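Workshop tips: stripping down an old desktop tower
By Naa Appiah

An old tower is worth an hour at the bench before it goes to recycling. Cables, brackets and screws all come in handy later. Switch off at the wall, pull the mains lead and hold the power button in for 30 seconds before you open the side.
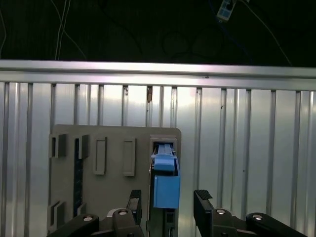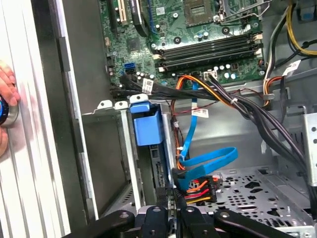
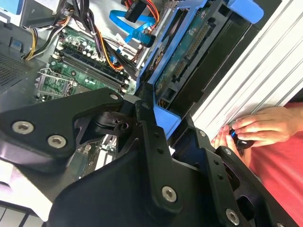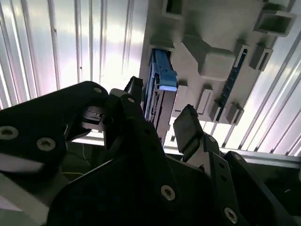

Second picture: motherboard with the power and data cables still in the case. Third: one of the blue plastic parts, beside the circuit board.

Lay the case on its side with the motherboard facing up. Work under a good lamp – the small latches are hard to see in shadow.

Take out the data cables first. Grip the plug, never the wire, and press the clip if it has one. Power plugs are stiffer. Squeeze the latch and rock the plug gently from end to end until it lets go.

Leave labels on the cables. They save a lot of guessing when you want a matching one.

Plastic drive brackets normally slide or unclip. If one won't move, look for a tab at the end before you use force. Old plastic snaps easily, and a broken tab can't be glued well enough to hold a drive.

Look into an empty processor socket but keep your fingers out of it. The contacts mark and bend at a touch.

Practise on loose parts if you are new to this. A connector with a latch is worth pushing in and pulling out a few times until your thumb knows where to press.

Keep the screws in jam jars, sorted by thread. I have one for case screws and one for drive screws – the threads differ and the wrong one will chew up the hole.

Don't open the power supply. Take it whole to the recycling centre. Ours at Narkside accepts small electricals until 4 on a Saturday.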